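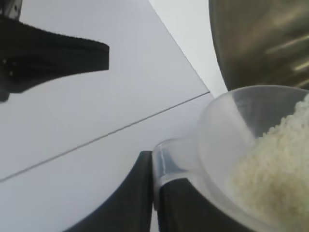 Most home bakers who switch from cups to a scale keep one old habit: they still treat water as the thing to adjust by feel. Flour gets weighed to the gram, then the water goes in until the dough looks right. The result is a loaf that can't be repeated.

Bakers' percentages fix the problem by setting flour at 100 and stating everything else against it. A dough at 70 percent hydration made with 500 grams of flour takes 350 grams of water. Salt is normally 2 percent, or 10 grams. The numbers scale to any batch size without fractions.

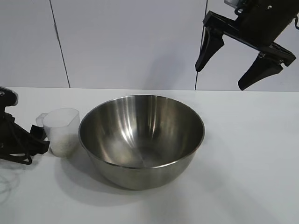

Flour type changes how a given percentage behaves. Whole wheat absorbs more than white because the bran holds water, and it does so slowly. Anežka Zeman, who teaches bread classes in Dernitz, has her students mix flour and water only, then wait 30 minutes before adding salt and yeast. "At five minutes they all want to add flour," she says. "At thirty they've stopped asking."

Protein matters too. A bread flour will carry 70 percent with moderate kneading. An all-purpose flour at the same figure gives a slack dough that spreads on the sheet. Zeman starts all-purpose batches 5 points lower and moves up one point per bake.

Water held back for adjustment should be weighed as well. Kamol Sangkhawat, a test baker at Bunnag, sets aside a small measured portion, adds it in stages, and weighs what is left. The difference goes in the notebook next to the flour brand and the month. His December doughs take more water than his summer ones, which he puts down to dry indoor air.

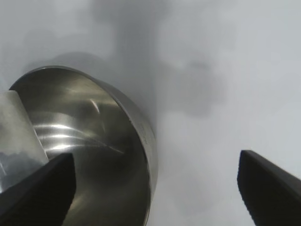
Sourdough adds one more step. A starter kept at equal weights of flour and water contributes half its weight to each side of the formula. Leave it out of the math and the true hydration will be off by several points.

Last updated: September 27, 2019

Comments

Fikri Wuisan: Does the milk in an enriched dough count as water?

Anong Luangrath: Fikri, I count it at 88 percent of its weight. Close enough for rolls.

Dindo Bañez: Would have liked a table for rye.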